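Sorting and Folding Practices in a Shared Laundry Room
Student Project Report, Household and Textile Studies
Submitted by Ulla Vainio
21 August 2023

1. Background

The residence hall on Undlow Street in Porville has a single laundry room for the use of all its residents. Clean clothing is often left on top of the machines or carried upstairs unfolded, and items are mislaid as a result. The project set out to record how clean laundry is handled between the dryer and the shelf, and to test whether a fixed order of work reduces the number of garments that have to be folded a second time.

The project was carried out under the supervision of the Navickas study program, which also covered the cost of baskets and liners. Planning began in December, and the practical work was completed during the spring term.

2. Materials

The sample consisted of 532 garments, most of them cotton shirts, children's tops and light sweaters. Towels and bed linen were left out of the count. Each load was brought to the work area in an open basket with a cloth liner. The liners were washed separately after every 10 loads.

Garments were entered in a log sheet by type, main color and condition on arrival. Condition was marked as flat, creased or bunched. Items with printed designs or trim in a second color were given a separate mark, as these details were expected to help in finding the front and the neckline.

3. Method

Each garment was taken from the basket singly and held up by two points before it was laid down. The purpose of this step was to let the fabric hang so that sleeves, hems and collars could be located. Where a garment was bunched, the grip was moved outward along an edge until the shoulders or the waistband could be identified.

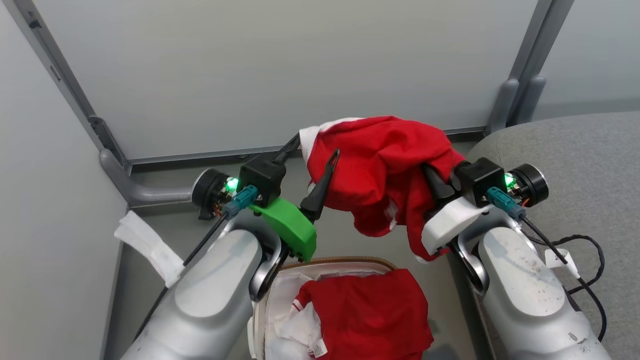

The second step was to lay the garment face down and smooth it from the center toward the sides. Sleeves were folded in first, followed by the lower half. Finished items were stacked by type, with no stack higher than 5 garments, and the stacks were then moved to the shelf.

For comparison, half of the loads were folded directly on the table without the hanging step. The order of loads was drawn by lot.

4. Results

Garments that had been held up first needed refolding less often than those laid straight on the table. The difference was clearest among bunched items - particularly long-sleeved tops, where one sleeve was frequently found inside the body of the garment only after folding had begun. For items that arrived flat, the two methods gave nearly the same result.

Contrasting trim was helpful in most cases. A light collar or cuff on a dark or bright garment gave a clear starting point for the grip. Plain garments in a single color took longer, and black items were the slowest of all under the evening lighting.

Basket depth also had an effect. In the deeper Omen baskets the lower garments were pressed together and came out in pairs, which interrupted the work. A shallow basket filled to the rim was easier to use than a deep one filled halfway.

5. Limitations and further work

The original plan called for 1,000 garments. This figure was not reached, as the laundry room was closed for repairs to the drain for part of the term. Folding was done by one person throughout, and the results may differ for others. A second round should include towels and should record the time spent on each load - the present log gives only start and end times for whole sessions.

The log sheets and the folding instructions have been deposited with the department office and may be consulted on request.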